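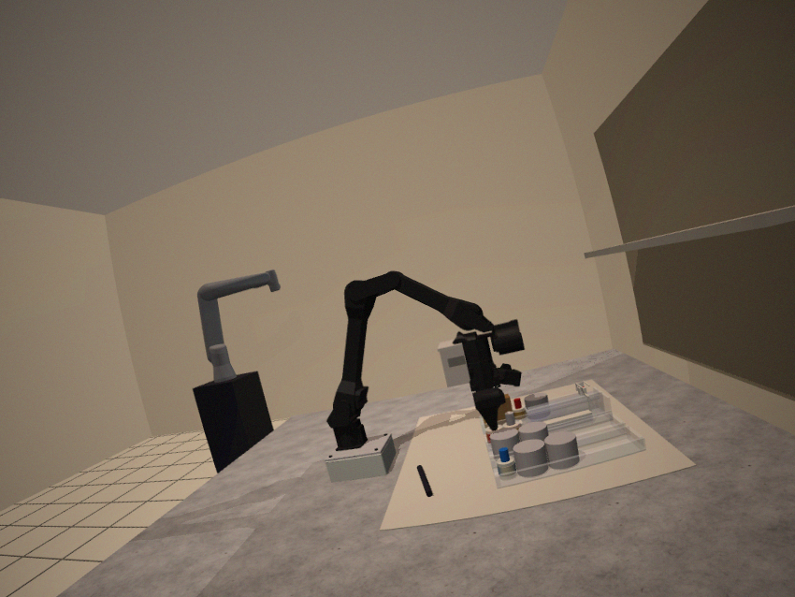

3 May 2025

Moved the blog off the old Wragg host last night. The archive is 497 posts, and all but 20 converted cleanly. The failures were posts from March with nested footnotes — the importer drops the second level and then the closing bracket.

I fixed those by hand. Old links redirect, feeds keep the same address, and page builds now take 25 seconds.

Comments are still off. Clive Bellamy has a script for the export format, and I'll try it on a copy first.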